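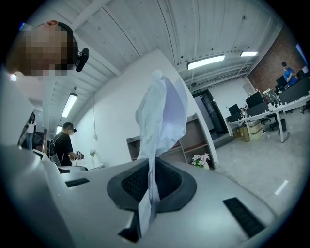
Minutes of the Mimbridge Paper Recovery Group, Jan 11, 2020. Fernanda Brandão in the chair. The October minutes were accepted with one correction: the Salgado contract covers mixed office paper only, and board is billed separately. Discussion then moved to the sorting standard. Under the present wording, white paper that is crumpled or wrinkled but otherwise clean goes in with mixed grades. Molberg asked that it be moved to the white office grade, as creasing has no bearing on fiber length. Agreed. Shredded paper stays in mixed.

Collection schedule. The Mimbridge route will run every 3 weeks until the end of winter. The Salgado depot requires bales to be tied with 4 wires and weighed before pickup. The last load came in at 900 pounds under the contract minimum, and the shortfall will be carried to the next invoice.

Moisture readings. Ronosix returned results for 49 bales. Three were over the limit — all from the north bay, where the door seal has failed. Replacement of the seal approved. Affected bales to be held back and tested again before shipping.

Bin labels. Existing labels do not mention window envelopes. Revised text to be circulated by F. Brandão before printing.

Any other business. Parking at the Molberg site remains restricted on delivery mornings.

Meeting closed at noon.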